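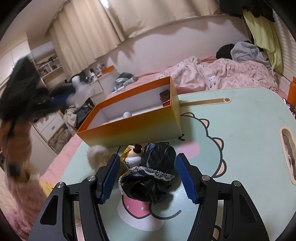
A bed tray table with an open box on top makes a good sorting station in a small bedroom.

Sorting small things from the bed

Floor sorting is hard on the knees, and in a small room there may not be enough clear floor anyway. A folding bed tray gives you a flat top at the right height, and you can lift the whole job out of the way when it's time to sleep.

Set the tray on the firmest part of the mattress. If it rocks, slide a large hardcover book or a cutting board under the legs. Pull the duvet flat first or small pieces will end up in the folds.

Use a box with a pale inside. Dark beads, hair clips and earring backs show up right away against white, and you can tell at a glance when it's empty. A shallow gift box or a shoe box lid works. Leave it open the whole time you're working.

Take one handful at a time. Put down plush toys, figurines and bags of odds and ends together, deal with those, then go back for more. Covering the tray completely means you'll be moving piles around instead of sorting them.

Set a timer for 60 minutes and stop when it rings, even with a pile left. I do mine on Tuesday evening and leave the clothes for another day. Clothes take up the whole bed and should be their own job.

Plush toys and figurines

Keep these apart in storage. Hard plastic edges snag the pile on plush, and dark paint can rub off on light fabric. Wrap figurines with hats or other thin parts in tissue before they go in a box - socks with holes in them do fine too.

Brush plush with a soft baby brush before you put it away. Don't use a sticky roller on long pile.

Bags with lace trim

Lace catches on zippers and on anything with a clasp. Fold the trimmed edge inward and lay the bag flat on top of the box contents, never underneath. Plastic bags that have been crumpled will relax if you leave them under a magazine for a day or so. Skip the iron.

The tray itself

Printed tops scratch. Wipe with a damp cloth and a drop of dish soap, then dry. No scouring pads, no acetone. For nail polish I use the Zaidi citrus wipes, tested first in a corner. If your tray has a slot for a tablet or phone, clean it with a cotton swab, about once a month. Crumbs pack in there.

Boxes

I bought a pack of 12 flat-fold boxes from Prillovik and have used most of them. Label the short end, which is the side you'll see on a shelf. Anything with 2 or more kinds of item inside gets a list taped under the lid.

Next page: Desk drawers and bottles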